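4. Setting Up the Grid Mat and Your First Layout

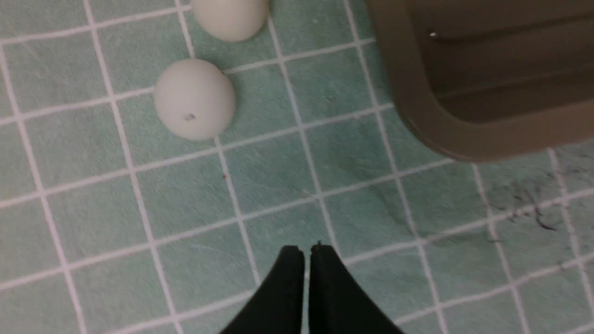
Fig. 4-1. Two white balls on the grid mat, with the ribbed container alongside.

Now for the fun part! Once the Cliria mat is down, you can start placing balls, and even a plain two-ball layout gives you plenty to play with.

1. Clear a level tabletop and wipe it with a dry cloth.

2. Unroll the mat with the white grid facing up. Smooth it from the middle outward with the flat of your hand until the lines run straight (ten seconds of patience here really pays off).

3. Set the container on the mat, off to one side. Any corner will do, so pick the one closest to your throwing hand.

4. Place the first ball where two grid lines cross. Let go gently and wait for it to settle.

5. Place the second ball close by, leaving a strip of green between the two. Touching balls count as one in most of the games in Section 5.

6. Play! Roll, nudge or lift each ball back into the container, then try a wider layout.

Note: Small specks or marks on a ball don't affect play. Ermira Softić, who designed the starter layouts, likes to turn a mark toward the player and use it as an aiming point. Try it, it's a lovely trick.

Note: If a ball keeps wandering, check the table before you blame the mat. A folded sheet of paper under one table leg is often enough.

CAUTION: Do not iron the mat. Roll it for storage, grid side out, and keep it away from heaters.

CAUTION: Pick up stray balls from the floor right away. They are easy to slip on.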